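# Stinach Flat-Weave Table Cloth, White

Item group: table linen, folded stock
Supplied by: Tominico
Page revised: 2024-07-21

The Stinach is a plain white cloth for trays, side tables and place settings. It ships flat, folded lengthwise, and is meant to be stored the same way. All four sides are hemmed. There is no printed or woven pattern, and the care label is sewn into one short hem.

## Specifications

| Property | Value |
|---|---|
| Color | White |
| Fiber | 100% cotton |
| Weight | 153 g/m² |
| Weave | Plain |
| Hem | Narrow, single-needle, four sides |
| Pack quantity | 2 |
| Stock at last revision | 1,590 packs |

## Folding

Work on a dry, matte surface. Polished tops let the lower layer slide while the upper one is being squared.

1. Lay the cloth out with the care label facing down.
2. Bring one long side over to the other and match the corners first, then the middle.
3. Fold lengthwise again if the shelf is shallow.
4. Press from the fold toward the hems with a flat hand.

A small offset between layers at the doubled edge is normal. Hems are thicker than the body of the cloth, so the stack will always sit slightly higher on that side. Cloths to be used the same day do not need ironing. For longer storage, iron at medium heat while still damp and let them cool flat before stacking.

## Washing

Machine wash at up to 140°F with other whites. Expect nearly all shrinkage in the first cycle; after that the dimensions hold. Do not use fabric softener on cloths that will also dry cups or glasses, as it reduces absorbency. Chlorine bleach weakens the hem thread and voids the replacement terms.

Tea and coffee should be rinsed out in cold water before washing. Hot water first will set the stain.

## Related items

- Stinach cloth, unhemmed, for in-house finishing
- Firkex shelf divider, fits one folded stack per bay
- Abbasi cup liner, round, white

The natural (undyed) version was withdrawn in November. Remaining orders for it are filled in white unless the buyer asks for a refund.

## Ordering

Sold by the pack only. Single cloths are not available, including as replacements. Questions about bulk orders go to Parveen Dhanial at the Tominico linen desk.

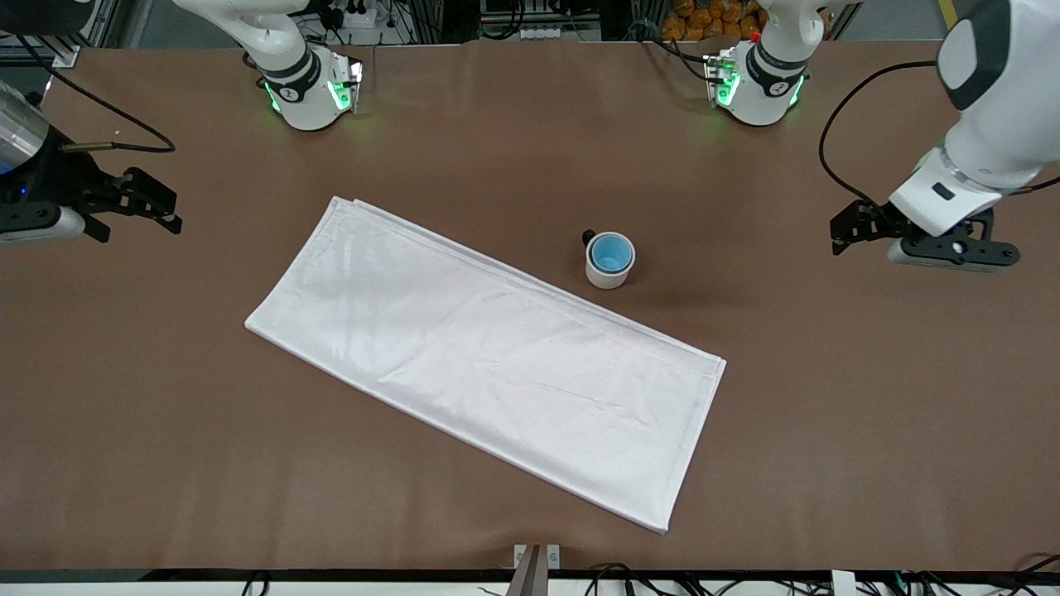 Chia-hao Tse wrote that the second lengthwise fold leaves a ridge down the middle of a tray, and asked whether the cloths could be ordered rolled.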